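4. Results of the survey

We gave the questionnaire to 233 households in Akelbridge and received 100 complete answers. The other answers had missing pages, and we decided not to use them. The questions were about old computers which people keep at home and do not use anymore.

From the 100 complete answers, 60 households said that they keep at least one old computer. The most common reason was private data. People are afraid that their photos and letters can be read by a stranger. The second reason was that they do not know where to bring the computer. The collection point at Mak is open only until 4 p.m., and many people are still at work at this time.

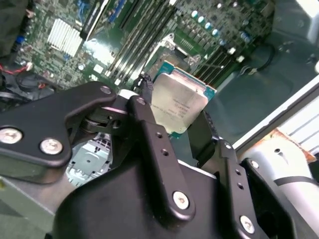 Figure 3. Desktop processor above a green motherboard, open case.

We also asked about repair. In 40 households somebody had tried to repair a computer before buying a new one. Most of them went to the Eltinico shop in the old town. They were satisfied with the work, but they found the waiting time too long. A few persons wrote that the repair cost almost as much as a used computer.

4.1 Comparison with Druvia

In Druvia the town collects old electronics from the street every February. We could not make the same survey there, so we compared only the rules of the two towns. We think a yearly collection would help older people in Akelbridge, who often have no car.

4.2 Limits of our work

Our questionnaire was only in English, and some families could not answer it well. We also forgot to ask about the age of the computers. This question should be added if another group continues the project.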